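Notes for the evening talk, January
Textile care group, Biselberg
Speaker: Bohdan Kravchuk

Slide 1. Title
Thank them for coming. Mention that the handout is by the door and has the wash table on the back. Talk runs 41 minutes if I don't get stuck on slide 4. Questions at the end.

Slide 2. Where the color comes from
Cotton takes dye unevenly. Pale shades show it most. Greens are usually a blue and a yellow mixed in one bath, and the two don't fade at the same speed. Ask who has a green shirt that has turned gray or yellowish at the collar. Wait for hands.

Slide 3. The Murard samples
We cut 34 strips from the same bolt and hung them in the shop window at Murard – half behind glass, half behind glass and a net curtain. Pass the strips around in the plastic sleeves. Get them back before the break this time.
The curtain helped less than I expected. Say so plainly.

Slide 4. Washing
Hot water is the smaller problem. Rubbing does more harm, and an overfilled drum means a lot of rubbing. Bùi kept a log for the guesthouse at Pindier, 894 loads in total, and the sheets that went gray first came from the fullest machines. Her log has no entries for the month the dryer was out. Someone will ask.
Don't go into detergent brands. Last time it took over the evening.

Slide 5. Pale colors at home
Keep this one up while talking about folding and storage.

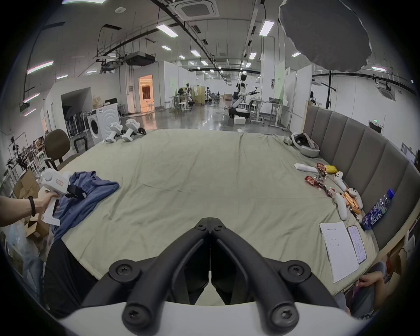 Pale green sheet on a bed, creased, with a blue garment at the near corner.

Points to make: fold lines fade first when linen sits on an open shelf. Refold along different lines every couple of months. Keep cardboard away from anything stored for years, as it can leave brown marks. Cotton bags are fine.
If time is short, skip the part about lavender.

Slide 6. Can you re-dye it?
Sometimes. Even fading takes new dye well, patches don't. Start with a pillowcase. Budget around 2 hours, and wear gloves.
Leave the Murard address up during questions. Lights on before the tea comes in.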